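### 4.2 Glare complaints

We doubt that blinds explain much. Of 249 office workers surveyed at Kesau and Umley, 19 reported less eye strain after slats were fitted, a gain small enough to be noise. Earlier claims rest on self-report – and on people who had asked for the blinds. Slat angle was never logged, so we can't say what anyone was sitting behind. Figure 3 shows the horizontal type.

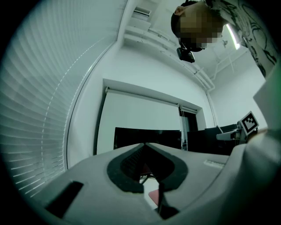 **Figure 3.** White horizontal venetian blinds at a window.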